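Holon Key Cabinet for Vacation Rentals

Category: Guest access > Key storage
Supplier: Vesden
Model: Holon 20

The Holon 20 is a wall-mounted key cabinet for apartment buildings and small lodgings without a staffed front desk. It holds 20 key sets on numbered hooks, each behind its own door. Guests enter a six-digit code at the keypad and the matching door opens. The other doors stay locked.

Codes are set at the keypad or from the Vesden booking panel. Each code carries a start time and an end time and expires at check-out. A cleaning code can be assigned to any group of doors. The cabinet stores the last 99 openings, with door number and time, and the log can be exported as a text file.
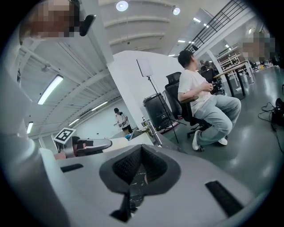 Man seated on a black mesh office chair.

Installation
The cabinet mounts on masonry or on a stud wall with the bracket supplied. Mount it under cover. Direct rain on the keypad is not covered by the warranty. Two people are needed to lift the unit onto the bracket. Cable entry is at the rear or through the base.

Power
Mains adapter, included. During a power outage the backup battery runs the keypad and locks for 6 hours. If the battery is also flat, the doors can be opened with the mechanical override key. Store this key off the property.

In the box
Cabinet with 20 doors
Wall bracket and screws
Mains adapter
Backup battery
Override keys (2)
Printed setup guide

Options
Rothe rain hood, for covered porches and carports
Clodden extension unit, adds 6 doors for bulky key sets and garage remotes

The extension unit connects to the right side of the main cabinet only. One extension unit per cabinet.

Warranty: 2 years, parts only. Batteries excluded.
Availability: main cabinet in stock. The Clodden extension unit ships from November.

Page updated 15 Oct 2024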